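Jerwood Automation Notes
01/02/2025
Gripper trials: sealing the sacks is still the hard part

Readers of the last issue asked why we keep coming back to woven sacks when the palletizing results are done and everybody seems happy with them. The short answer is that moving a full sack was never the difficult job. Closing one is, and so is opening one, and both suppliers on our list have been vague about it.

We have two grippers on trial. The Tinance is a two-finger parallel unit with soft pads. The Stellance has three fingers, a camera in the palm and a price to match. Each was sold to us with a video of it handling "flexible packaging." In the Tinance video the packaging was a pillow bag of what looked like pasta, lying flat. In the Stellance one a tie was already threaded and only had to be pulled. I would call that half a task, and the easier half.

So before running any more arm time, Shewit Worku asked for the hand work to be looked at properly, from the worker's own point of view, with a note of what each hand has to do. Neither supplier had asked us for this. 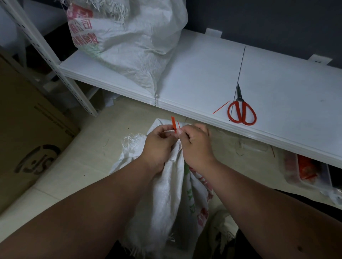

Tag in one hand, strip in the other, at the twisted neck of a woven sack.

Look at how little there is to hold. The strip is thin, and the sack neck is bunched cloth with frayed threads at the cut edge. A finger pad wide enough to hold the neck firmly is too wide to pick up the strip. The Tinance sales engineer suggested a second set of fingers and a tool changer, and he may be right, but that turns one station into two and the quote did not mention it.

The Stellance people say their palm camera takes care of the problem. I have doubts. When the fingers close on the neck, the palm camera is looking at a wall of white cloth. In our bench test the controller lost the tie each time the fingers came within working distance, then went back to its start position and tried again. The log calls this a "recovery." By that measure the unit had an excellent afternoon.

Here are the numbers, for those who want them. We logged 2,181 tries at closing on a loose tie with the Tinance and 2,977 with the Stellance. The Stellance ran longer, so please do not read the larger figure as a better one. A person had to step in during 46 of the Tinance runs in the first shift alone. We stopped keeping that count for the Stellance after the supplier objected to our meaning of "step in," and we have yet to agree on a new one. Until we do, I would not quote either result to anyone upstairs.

Opening is the part I expected to be simple. Cutting is cutting. Then Sabina Ďurica went through the motion with me and I changed my mind.

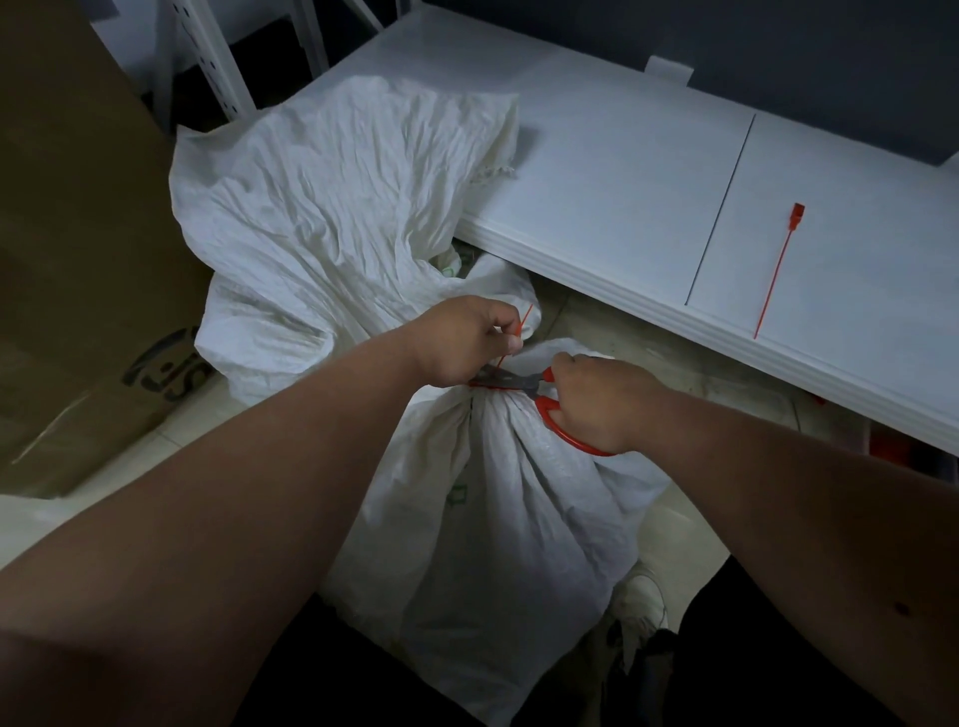

One hand has to hold the tie and keep it still, and the other has to bring an edge in close to it without nicking the weave. A cut sack is scrap for us, so the margin matters. On a two-arm cell that means two controllers sharing one clock, and the Lukáč controller we have on loan does not share a clock with anything. Its manual gives the sync feature four lines, one of which tells you to contact support. Support has been contacted.

Sabina's view is that we should test a hooked blade on a single arm, with a fixed clamp doing the holding. It is cheaper and far less impressive to visitors, and I think she has a good case. Her worry is the loose cloth above the tie, which can fall over the place where the blade needs to go. A clamp will not brush it aside the way a forearm does. Shewit would like to see the two-arm version given a fair run first, partly because the arms are already paid for. I have told her what I think of that reason.

What we have asked the suppliers for is plain enough. We want the gripper to start with a full sack and a tie that has not been threaded, and finish with a closed sack. We want the camera feed for the whole run, including the tries that fail. Stellance has agreed in principle. Tinance has asked whether we would consider a different kind of tie.

The trial units go back in April. If either supplier sends something worth watching before then, it will be in the next issue. Comments to Shewit, please, and bring your own data if you plan to tell us the pasta bag counts.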